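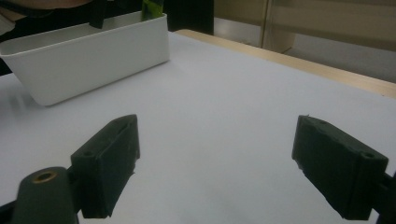
**Ticket 1342: White tabletop rocks after "leveling"**
Opened by: Ifeoma Onuoha
Handled by: Ayodele Ogundipe, Kosico furniture support
Product: Stesum table, white top
Status: reopened

**Ifeoma, 2024-08-29**

I'm reopening this. Ticket 1311 was closed as "floor uneven, customer advised," and I don't accept that. The old table stood in the same spot for years and never moved. Put your elbow on the back corner of this one and the opposite corner lifts. A pen rolls toward the window every time.

**Ayodele**

Thanks, Ifeoma. Before we send parts, please turn all four feet fully in, then set the table down and try again. Most rocking comes from one foot wound out too far.

**Ifeoma**

Did that in April. Did it again this morning. Still rocks, same corner. I'd like to know what "most" is based on.

**Ayodele**

Fair question. It's from the tickets I've handled, so take it as a hunch. Next test: rotate the whole table half a turn without touching the feet. If the low corner stays by the window, it's the floor. If it travels with the table, it's the table.

**Ifeoma**

It travels with the table. So there goes the floor.

**Ayodele**

Agreed, and I've removed the floor note from the old ticket. That leaves the leg, the bracket, or a warped top. Can you lay a long straightedge corner to corner, both ways, and tell me if light shows under it?

**Ifeoma**

Used a 10 mm steel bar from Tijani's shop downstairs. Flat one way. The other way I can slide a sheet of paper under the middle but not two. I doubt that explains a corner lifting as much as this one does.

**Ayodele**

I doubt it too. Please loosen the bolts on the bad leg, press the leg up hard against the top, and tighten again in a cross pattern.

**Ifeoma**

Better. Not fixed. One bolt keeps turning and never bites. I'd say the thread was stripped when it got here, but I'm sure there's a form that says otherwise.

**Ayodele**

No form. I'm sending a replacement bracket and bolts, part 181, by Listance. Leave the loose bolt where it is for now and keep heavy things off that corner.

**Ifeoma**

Fine. Please don't close this when the parcel ships. Close it when I say the table stands still.

**Ayodele**

Left open, waiting on customer.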